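Budgeting for a hand, not just an arm
Forum: Small Shop Automation > Buying and Planning

maplebench
Hi all, long post, so get a coffee. We do kitchenware kitting at Lellero (pans, cups, boxes, all of it goes out to gift shops) and I've been given 2,000 dollars to plan the first stage of a pick-and-place cell. I have a quote from Rotier for 1,617, which covers simulation seats and setup help, and that leaves me less than I'd like for everything else. My boss wants to skip the simulation and put the money toward a deposit on a five-finger hand. I've been building our counter layout in the simulator on a trial seat, and I've grown pretty fond of it. This is where I've got to, with the pan up by the right edge and the carton nearer the arm.
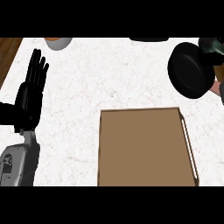 Reply 1 — oldconveyor
Nice looking counter! I'm with your boss on this one, though. A frying pan and a cardboard box are friendly shapes, and we've been moving cartons for years with 2 suction cups and a bracket. I'd price a plain gripper first and keep the fingers for a year when you have money to burn.

Reply 2 — tessa_k
I have to disagree, with love. Suction is lovely on a flat carton lid, but I wouldn't want to promise anyone it'll hold a cup by its curved side. Keep the simulation, and try both grippers in it before you sign for either. Also ask Paulauskas for a quote, they were 300 cheaper for us on the same kind of package.

Reply 3 — oldconveyor
Fair point on the cups, I was only thinking about cartons. I still say a simulator never had to pay for a replacement finger.

Reply 4 — maplebench
Thank you both, this is so helpful! I'll ask Paulauskas, and I'll look at Gekine for a plain gripper too. Budget meeting is Wednesday, so if anybody has a spare parts list they'd be willing to share before then, please send it my way.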